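Home & Garden Help > Cleaning > Fabric and plastic items

How do I clean and store a large lot of artificial flowers?

Asked by Koen Geerts
Monday, June 7, 2021
Viewed 2,779 times

I took over the window displays for a small furniture shop in Bollum this January, and along with them I got 141 stems of artificial flowers in 8 cardboard boxes. Most are roses and other single stems. There are some leafy branches too. Half of them have a gray film that doesn't come off when I blow on it, and a number of the boxes smell like a basement.

I tried wiping one white flower with a damp paper towel and it left a darker smear along the edge of the petal, so I stopped. The tags are gone from nearly everything. A few stems still have a Holub sticker, but I couldn't find care instructions for them.

What I want to know is how to get the film off without ruining them, and how to keep them between displays so I don't have to do this every season. I have a utility sink, a covered porch, and an ordinary vacuum. I'd like to avoid buying special equipment. I can spend a little on supplies.

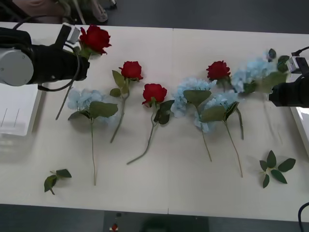
Artificial flowers on a white tabletop, with a red rose on the left side.

I should add that the window gets direct sun from noon on.

Reply from pellworth
Marked as most helpful

Sort by material before you do anything else. Most older "silk" flowers are polyester with a plastic stem over wire. Some are real silk, some are a foam or rubbery plastic, and a few are paper. Paper can't get wet at all. Rub a petal between your fingers. Polyester feels smooth and springs back, paper creases and stays creased, and foam feels slightly tacky.

The smear you got came from wetting dust that was still loose. Always take the dry dust off first. Take the flowers to the porch and go over them with a soft paintbrush, starting at the center of the bloom and moving out. A 2-inch brush is a good size for leaves and a smaller one is better inside roses. You can also use the vacuum with a piece of nylon stocking held over the hose by a rubber band, on the lowest setting.

For the film, if the flower is polyester or plastic, fill the sink with cool water and a small squirt of dish soap. Test one petal on the underside first. Red is the color most likely to bleed, especially dark red, and cheap dye can come off on your fingers within a minute. If the test petal is fine, hold the stem and swish the head through the water. Don't scrub. Rinse in clean water the same way, shake it off outside, and lay it on a towel or hang it upside down out of the sun.

Keep the lower end of the stem out of the water where you can. The cut end exposes the wire, and once that rusts it will stain whatever vase or box the flower goes into. If the stem is wrapped in floral tape, the water will also loosen the tape. New tape is cheap and takes a minute per stem: start at the top, stretch it as you turn the stem, and press the end down with your thumb.

Leaves usually hold more grime than petals do. Wipe both sides with a microfiber cloth and supporting fingers underneath, following the veins toward the tip. Where leaves are on a short plastic peg they can be pulled off, washed in a bowl, and pushed back on. Keep the ones from each stem together, the peg sizes vary more than you'd expect.
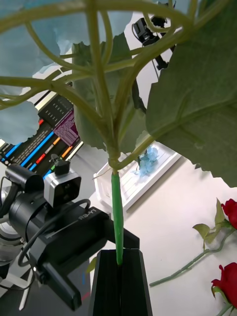 Can I use white vinegar on the ones that smell?

Diluted vinegar works on polyester and plastic. Mix one part vinegar with three parts water, mist it on lightly, and leave the flowers on the porch until the smell is gone. Throw out the cardboard boxes too, or the smell will come back.

Reply from Odalys T.

I skip the sink completely. Put a cup of table salt or cornmeal in a large paper bag, put five or six stems in head first, hold the top closed and shake it for a minute or two. The salt knocks the dust loose. Then shake the flowers off outside. I have used this on real silk and on polyester. It doesn't do much for a greasy film, so if the flowers were ever near a kitchen you'll still need soap.

For creased petals I use a garment steamer, or a kettle if that's what you have, and shape the petal with my fingers after a few seconds of steam. Roses are forgiving. The outer petals are supposed to curl back, so you only need to ease them open and let them set. Keep the steam moving. If you hold it in one place the glue at the base of the bloom goes soft and the whole head can slide off the stem.
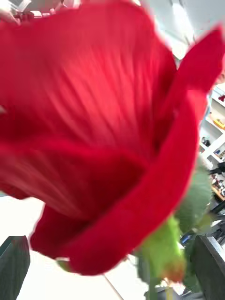 A drop of hot glue will fix that if it happens. Let it cool fully before you stand the flower up, and pull off the glue strings while you're at it.

About the sun: polyester fades, and red and purple go first. There are UV sprays for fabric. I used Drotex on a set of porch hydrangeas and couldn't see much difference after one summer compared with the unsprayed ones, but that was a south-facing porch. Rotating them is free. I'd keep two sets and swap them every month.

Storage is where people lose the most flowers, in my experience. Use long plastic bins with lids, the type sold for wrapping paper. Lay the stems in alternating directions so the heads don't press on each other, and put tissue between layers. Don't use newspaper. Write the contents on the short end of the bin so you can read it when they're stacked. Keep the bins off a concrete floor. I wouldn't store them in an attic either, the glue gets too warm. 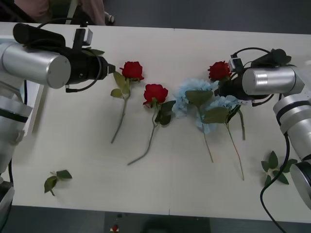
Wendeline replied that she stores hers upright in tall buckets with a dry-cleaning bag over the top, and that the blooms hold their shape better that way than in bins. She said it takes more floor space and the bag has to be replaced every year or so.

Reply from gisteo_fan

just buy new ones. a dollar store rose is a dollar

Reply from Koen Geerts

Thanks. I did the finger test last night and found eleven paper ones, which I've set aside for brushing only. The dark reds did bleed on a wet cotton swab, so those are getting the salt bag. The white flower with the smear came clean in cool soapy water after I brushed it. I'll look for the long bins this weekend.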